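22/02/2018

Notebook, can scale calibration, continued from the last page.

Yesterday the readings were drifting again, so I started the morning with the reference weight before opening any drinks. The Selow balance showed 2 g too much when the room was cold. I let it stay switched on for one hour and repeated. After this it was stable, and I did not touch the adjustment screw.
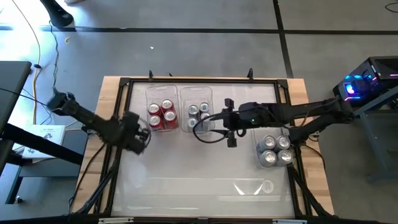 The question for this week is still the sugar loss in the syrup from Skestovton. Mafalda Garcia thinks that the supplier changed the recipe in February without telling us. I am less sure. Our refractometer was cleaned with the wrong cloth, and a thin film on the prism can give the same effect. I want to exclude this before we write to them a letter we will regret.

Sample 2387 was taken from the old drum and sample 2558 from the new one. Both were degassed by stirring, then left to stand with a lid. I used 300 ml of each. The old drum gave the value we know. The new drum was lower, but the second reading was closer to the first drum than the first reading was. I don't like this. Two readings of the same liquid should agree better.
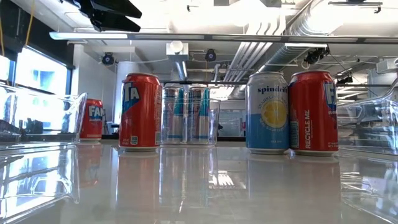
Red can with blue label panel, at the clear bin.

To do: repeat both samples with the Etim refractometer, which Mafalda keeps in her cabinet. Ask her for the key before lunch. Write the temperature next to every reading, also when it looks the same as before.
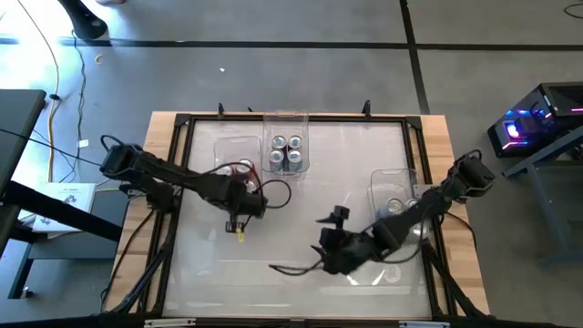
Temperature is the point where we are weakest. The correction table from Skuveo begins at a value warmer than our floor in the morning, and I have been reading it by guess for the low end. A glass left on bare concrete, like the gray floor with the two black tape lines, cools faster than one on a wooden bench, so from now on all samples wait on wood. I will put the thermometer in the liquid and not beside it.

Mafalda asks if we should stop using the new drum. I answered that we wait for the Etim readings. The drum is closed and has my initials on the lid.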